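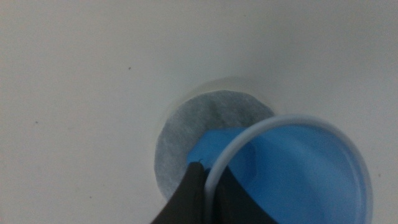

4. Poner el filtro y verter el agua

La estación de goteo Helano se entrega con la encimera ya perforada, así que la única decisión que le queda al usuario es no estropearla. El hueco circular es poco profundo, y conviene recordarlo a las siete de la mañana, cuando todo parece tener más capacidad de la que tiene. El filtro de papel, blanco y redondo, va tumbado dentro del hueco, por debajo del nivel de la superficie, y el vaso azul translúcido se inclina justo encima de él. El borde ligeramente festoneado del papel es de nacimiento y no hace falta recortarlo. Hay quien lo ha recortado.

Antes de empezar, compruebe que ha completado el apartado 3 (nivelado y primer enjuague). Si se lo ha saltado, vuelva. Le esperamos.

4.1 Colocar el filtro

1. Pase un paño húmedo por el hueco y séquelo. Los posos de ayer no aportan cuerpo al café de hoy.
2. Separe un solo filtro del paquete. Vienen muy pegados entre sí y les gusta viajar en pareja; sople por el canto para despegarlos.
3. Déjelo caer plano en el centro del hueco y alíselo con dos dedos, del centro hacia fuera.
4. Gírelo un poco. Si gira sin engancharse, está bien asentado. Si se levanta por un lado, sáquelo y repita el paso 3.

Nota: las dos caras del papel son iguales. En el servicio técnico se recibe esta consulta con una frecuencia que ya forma parte de la cultura de la casa.

Precaución: no utilice filtros cónicos doblados, servilletas ni papel de cocina. La garantía no los cubre y el sabor tampoco.

4.2 Mojar el papel

1. Llene el vaso azul con agua templada. No lo use con agua hirviendo: para eso está la jarra de acero del apartado 5.
2. Acérquelo al hueco e inclínelo despacio. El primer chorro debe caer en el centro del filtro.
3. Siga en espiral hasta que todo el papel haya cambiado de tono.
4. Espere 47 segundos. Puede contar hasta cincuenta y hacerse a la idea de que va sobrado.
5. Vacíe la bandeja inferior y vuelva a encajarla hasta oír el clic.

Nota: el vaso suministrado es de plástico y no lleva escala. Si necesita medir, pese el agua: 227 gramos bastan para este paso y no rebosan. Con más, la encimera Dvořáček resiste sin problema – los cajones que hay debajo, bastante menos.

Precaución: no deje el vaso apoyado sobre el filtro mojado. El papel se pega a la base, el vaso se levanta, el papel se va con él y hay que volver a 4.1, normalmente con menos paciencia que la primera vez.

4.3 Si algo no va bien

El agua se queda en el hueco. Casi siempre hay dos filtros en lugar de uno. Retire el de arriba y, si quiere, déjelo secar para mañana.

El agua baja demasiado deprisa. El papel se ha desplazado o está roto. Cámbielo; no se remienda.

El papel flota. Ha vertido desde muy alto. Baje la mano y guarde la coreografía para las visitas.

Queda sabor a papel. Repita 4.2 una vez más. Si persiste, revise dónde guarda el paquete: los filtros absorben los olores de la despensa, incluido el del comino.

4.4 Mantenimiento y repuestos

Limpie el hueco a diario con agua y jabón neutro. Cada 1,000 usos cambie la junta inferior (referencia en la hoja adjunta), aunque tenga buen aspecto. A los 3,000 usos toca revisar también el desagüe, operación que se explica en el apartado 8 y que pide una llave Allen, una toalla vieja y una tarde sin compromisos.

Los filtros de repuesto Jetside se piden al almacén de Cullport. Indique el diámetro del hueco y no el del vaso, que es otra cosa.

Texto revisado por Laiba Gilani. Versión española cotejada con la francesa de Jocelyn Desjardins, donde el paso del comino no figura.

5. Carga del café y primera extracción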